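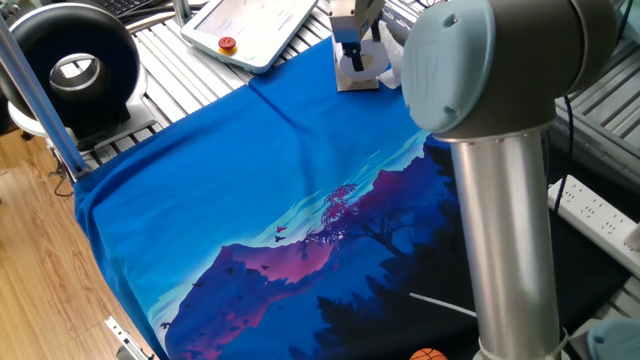 Shared Robot Cells: Frequently Asked Questions

Last reviewed Apr 11, 2024. Questions that are not answered on this page should be sent to Kirstin Munro, who maintains the cell rules for the Ernska and Pustby sites.

Who do these rules apply to?

They apply to everyone who enters a cell while the arm has power, including visitors, students on placement and contractors. Staff from Dosar who work at Pustby follow the same rules as our own staff.

What training do I need before I may run an arm?

You must complete the Tannous induction and then 2 supervised sessions in the cell you intend to use. Induction at one site is valid at the other. Supervised sessions are not, as the cells are laid out differently.

Where should the teach pendant be kept?

Within reach of the operator, with the emergency stop uncovered and facing the person who would need to press it. Garments, towels and other cloth must not be laid over the pendant at any time. If the pendant rests on the table, check that the arm cannot reach it in the programme you are about to run.

Do I need to test the emergency stop?

Yes. It is tested at the start of every session and again after a change of gripper. Record the test in the cell log before the first movement.

May I reach in to straighten a garment during a run?

No. Pause the programme, wait until the arm is still, and keep the pendant in your other hand. If a second person is present, say aloud that you are reaching in and wait for a reply. Speed on restart is limited to 65 mm per second for the first cycle.

What are the rules on cables?

Cables that serve the arm must be clipped so that they move with it and do not drag across the work. Loose wires can be caught up with fabric, and a gripper will close on either. Power strips may be placed on the table rails only on the side away from the operator, and must be fixed down before unattended running.

Which garments may be used?

Any clean garment listed in the shared stock register, which currently holds 121 items. Printed shirts are permitted and encouraged, as a large print often changes how the vision system reads a fold. Please do not bring clothing with pins, metal badges or long drawstrings.

May other objects be left on the table?

Only those named in the task sheet. Anything that can roll should be in a tray or stored elsewhere.

How should the lights be set?

Use the settings posted in the cell. If you alter them, write the new values in the log - the next team may be comparing results with yours.

How long are recordings kept?

Recordings in which a person can be identified are deleted after 7 days unless they form part of an incident report. Other recordings are kept with the task data.

What must I do after a collision or a near miss?

Press the emergency stop, leave everything where it is and inform the cell supervisor. Do not reset the arm yourself, even if no damage is visible.

When will the rules next be revised?

The next revision is planned for June. Proposed changes should be sent in writing and should state the cell and the rule concerned.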